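Resto (manipulation kit)

Resto is a two-armed tabletop manipulation kit sold by Onness to universities, technical colleges and small automation firms. It was designed by Puspita Liem and Fikri Sinaga, and went on sale in October as the successor to the single-armed Jerari. The kit is used mainly to program and rehearse the handling of soft or irregular goods.

Hardware

Each silver arm ends in a black gripper with two pointed fingers. The fingers are matte and bevelled, and are treated as wearing parts; scuffing along the edges is normal and does not call for replacement. A small camera at the wrist looks out between the fingertips, so that the operator sees the work surface from the gripper's own position.
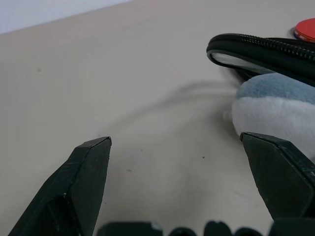

Operation

Resto has a rated working life of 560 hours between services. The arms can be run together or singly, and one gripper may be held open and clear of the work while the other makes contact. Zippered sports cases, such as those made for table tennis paddles, are common practice items — they have a stiff rim but a lining that shifts under load.

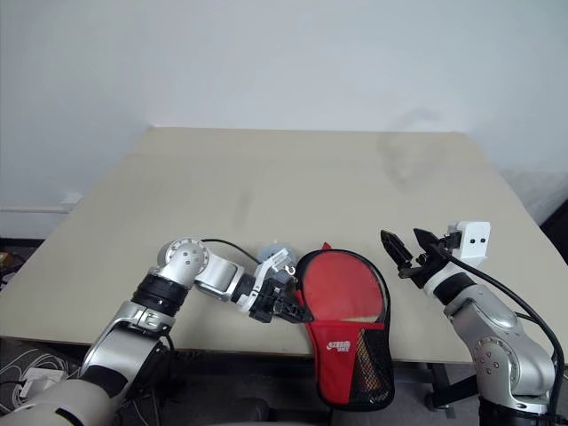 Force limits are set separately for each arm and are stored with the task. Onness supplies five preset tasks, and others can be written in the Kyriakidis scripting package, licensed separately.

Reception

Early buyers praised the wrist view and criticized the manual, which ran to 274 pages and had no index. Liem has said that close work was the main concern during design. A zipper track with a metal pull on a short beaded chain is a hard target for any gripper, and a plush toy resting against the same rim adds a surface that gives when a finger presses on it. A revised manual was issued on 6 May 2024.

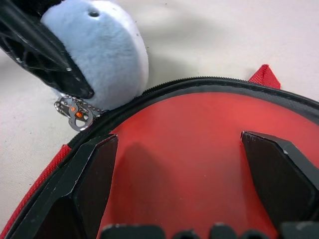
Replacement fingers are sold in pairs and fit either arm. Owners working with glossy goods are advised to adjust the lighting first, as a smooth red panel inside a case can throw broad highlights back into the wrist camera. The older Jerari fingers do not fit — the mounting was changed — and Onness no longer makes them.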